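Two-arm planner: left arm slows to a crawl near the mug while right arm is parked
Robot software > Planning and control

Kirstin Swanson
Hello all, first post here after a long while of reading. I have a two-arm setup on a table with a mat, and I'm using Prellarier to plan for both arms together. The job is a simple one: left arm reaches in for a mug by its body, right arm waits with its fingers open, then takes over at the handle. The trouble is that the left arm moves nicely until the last stretch, and then the planner either takes 9 seconds to come back with a path or gives me a long silly loop toward the back of the table. With the right arm switched off in the scene file it plans right away, so I'm sure the two are bothering each other somehow. I've already raised the planning attempts from 20 to 114, and all that did was make me wait longer. Is there a setting I'm missing? I would so much like to have this going before October, when a visitor is coming to see it.

Steinar Lykkegaard
Try a faster computer. I had slow planning too and it went away when I changed mine.

Guido Caputo
Welcome, Kirstin! I spent a good part of last winter on this same thing, so let me go through it the way I wish someone had with me. Prellarier puts a safety shell around each link, and on the grippers it wraps the whole housing, fingers open to their widest, in one big box. When both arms come in toward the same object those boxes overlap long before the real parts do, and the planner hunts for a way around a collision that exists only in its own head.

Open the scene file and replace the single gripper box with three smaller shapes: one for the housing and one for each finger. Then look at the cables. I had mine modeled as a fat tube down the outside of the elbow, and it was eating up more room than the arm itself (I felt pretty foolish when I finally drew it on the screen). Last, check the point cloud filter. If it isn't removing the robot's own body, the parked arm gets added a second time as an obstacle, a bit fatter than before. I keep the cloud to 800 points near the object and mask everything else.

My own table runs with those changes: 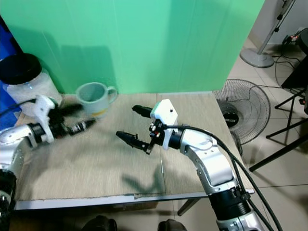

Left gripper going in toward the mug, right one waiting with fingers open.

Do leave the padding on the table surface alone, though. I trimmed that too in my enthusiasm and scraped a fingertip across the mat.

Kirstin Swanson
Guido, thank you so much! It was the point cloud filter. The mask still had the old gripper model in it. I'll do the three shapes this evening as well.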